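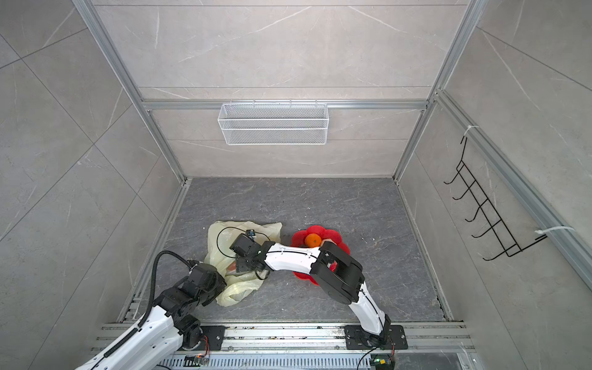 When I called Lok-yiu Kan to set up this interview she said, "Come over, but don't wear anything nice." I didn't, and I was glad, because within ten minutes of walking into the Brornimton workshop I was on my knees under a bench, holding a flashlight while she looked for a dropped screw. (We found it. It was in my shoe.)

Brornimton is a shared workshop with 136 members and, as far as I can tell, one good kettle. Lok-yiu and her build partner Tin-yau Tang have had the same corner there since January, and what they've built in it is a two-armed robot in a box that they call Gorkusance. I asked where the name came from and got two different answers, so I'm leaving that alone.

Neither of them does this for a living. Tin-yau repairs sewing machines and Lok-yiu teaches middle school math. They met at the laser cutter, arguing over whose turn it was.

"I wanted one arm," Tin-yau told me. "One arm is a hobby. Then Lok-yiu pointed out that most things in a kitchen need somebody to hold the other end."

"A bag!" said Lok-yiu from behind him. "I said try opening a bag with one hand. He went off and tried it with a bag of rice and came back and said okay, two arms."

So bags it is. The job they've set themselves is putting away groceries, and plastic bags have eaten up most of their spring. I'd have guessed the hard part would be picking up something round like an orange, but Tin-yau waved that off.

"An orange is wonderful," he said. "It's the same shape every time you look at it. A bag is a new object every time you touch it. You put the gripper in, the whole thing folds over on you, and now the opening is somewhere else."

Their plan for a bag goes like this: one gripper goes inside and stays put, and the other comes across from the far side to work next to it. It sounds simple when Lok-yiu explains it with her hands. It means the two arms have to get very close together, though, and that's the part that makes everybody in the room stand up a little straighter. The right arm has to stretch a long way over to do it, and on the way it passes right over the plate.

"We've had words about that plate," Lok-yiu said. It's a red one shaped like a flower, and it came from her kitchen. Tin-yau wanted a plain white dish. She held out for the red because she can find it at a glance from across the workshop, and also, she admitted, because she just likes it.

I asked about the walls, because I'd expected something that looked more like a machine shop and this looks more like a very small fancy bathroom. The panels have a pale gray marble pattern and the floor has a darker stone one.

"Peel and stick?" I asked.

"Please," said Tin-yau. "Offcuts. A member was redoing a counter and had them leaning by the door with a note that said TAKE. We took."

The rest of the box is aluminum, with posts at the corners and a rail along the bottom edge that both arms bolt onto through black mounting plates. Tin-yau is proudest of the rail, and I got the full tour of it, including how long it took to get the two plates level with each other (four evenings) and how many times they'd drilled holes in the wrong place (he looked at Lok-yiu, and Lok-yiu said "two," and he said "fine, two"). Under the rail there's a gray slotted tray for the cables, and that was her project.

"Before the tray it was spaghetti," she said. "I'd go to unplug one thing and the other arm would go limp. I spent a whole Saturday's worth of patience on it and I'd do it again." She's still not happy with the cabling up top. There's a thin black cable that ends up looping over whatever they're working on, and it's on her list. The list is taped inside a cupboard door and I was not allowed to photograph it.

What about the basket on the back wall, and the hooks on the side? Those are for later, they said. The idea is that once the bags are sorted out, the arms will start putting things up off the floor, with fruit in the wire basket and the empty bags over a hook. The hook rack is held on with cable ties. I raised an eyebrow at that and Tin-yau got a bit defensive.

"Cable ties let me move it! If I bolt it down I have to be right. I'm not ready to be right about the hooks."

We took a break around then and had noodles on the steps outside, and I asked what they'd say to somebody who wanted to try something like this at home. Lok-yiu said to build the box first, before the arms, so you know how much reach you really need. They did it the other way around and had to take the whole thing apart once. Tin-yau said to buy twice as much cable conduit as you think and to keep a notebook. His is a fat green Asante one with coffee on most pages. He writes down every run, even the dull ones, and he read me a few entries out loud. "Bag slid." "Bag slid again." "Held bag. Arms touched. Stopped it." "Lunch."

I wanted to know who writes the software, and they both pointed at each other. What they settled on is that Lok-yiu writes it and Tin-yau breaks it. She started from some teaching code a friend at Mindstead passed along, an after-school club where she helps out, and by now she thinks she's replaced nearly all of it. The bit that keeps the arms from hitting each other is hers from top to bottom, and she rewrote it while grading fractions quizzes.

"I had a kid's wrong answer in my head the entire time," she said. "I kept checking whether I'd flipped something upside down. I had, once."

Before I left I asked if they'd ever let it put away a real week's shopping.

"Eggs," said Tin-yau, and shook his head.

"Eggs last," said Lok-yiu. "Bread before that. I want to see it do bread."

They're at the workshop most evenings if you want to stop by and watch. Knock loudly, the compressor's right next to the door.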